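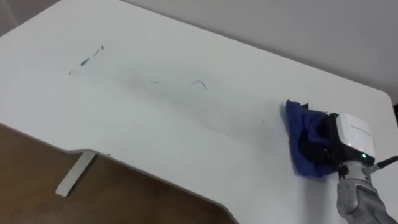

1. Matters arising. The minutes of the previous meeting were accepted with one correction: under item 4, "lease" should read "license." The furniture trial for the second-floor reading room was carried over from that meeting. The Bornov sample has been judged on layout only so far. Its white top with rounded corners and a curved cutout along the near edge was preferred to the straight-edged type, on the grounds that a reader can sit closer to the work. The matte finish was considered acceptable under the existing ceiling lights. A cleaning schedule for tops of this kind (cloth wipe, no abrasive products) is to be added to the building manual. No order to be placed until item 5 is settled.

2. Catalog migration. Shiuli Rathnayake reported on the transfer of records from the old catalog to Serkum. The test load completed without system errors. The exception report lists 662 records that failed validation. Most of these have a missing or malformed date field. A smaller group are duplicates created when the Wikatberg branch collection was merged. The duplicates cannot be resolved by script and will be checked against the shelf.

The meeting discussed whether to delay the switch until every exception is cleared. It was agreed to proceed with the switch in September and to suppress the failed records from public view until corrected. Staff will still be able to find them by barcode. S. Rathnayake asked that no new item types be created before the switch. Agreed.

Action: S. Rathnayake to circulate the exception report, sorted by location.
Action: Branch staff to hold new local history cataloging until further notice.

3. Sunday opening. The trial of Sunday hours has now run for 13 weeks. Door counts were tabled. Use is heaviest between 1:00 and 3:30 p.m. and falls off sharply after that. Loans on Sunday are low compared with door counts, and the desk reports that most visitors come to study or use the printers. Printer faults account for the larger part of staff time on the day.

Two options were put forward: keep the present hours, or close at 4:00 p.m. and move the saved staff time to Monday morning shelving. The second was preferred but not adopted. The effect on the part-time contracts has to be confirmed first. Item to return to the next meeting.

Action: Contract wording to be obtained from personnel.

4. Moreira Room bookings. There were three double bookings since the last meeting, all involving recurring reservations entered by phone. The paper diary and the online calendar do not agree for evening slots. It was decided that the paper diary will be withdrawn and that phone requests will be entered online during the call. The confirmation e-mail will serve as the only record.

The fee for groups from outside the district was reviewed. No change. The wording on the form, which states that the fee covers "all equipment," will be amended to exclude the projector.

Action: Form to be revised and old copies removed from the front desk.

5. Second-floor power. The electrician's survey shows that the floor boxes along the north wall share one circuit with the copier. Any reading tables placed there with built-in outlets would exceed the recommended load. A separate circuit is feasible through the existing riser. A written quote is awaited. Item 1 depends on this.

6. Weeding. The reference section is complete except for atlases. Law volumes superseded by the online service have been withdrawn. Request to retain one bound set for display declined, shelf space being needed for oversize local maps.

7. Other business. The book drop hinge has been reported again. The loan period for laptops stays at 2 hours, with renewal at the desk if none are reserved.

Meeting closed 11:40 a.m. Items 3 and 5 carried forward.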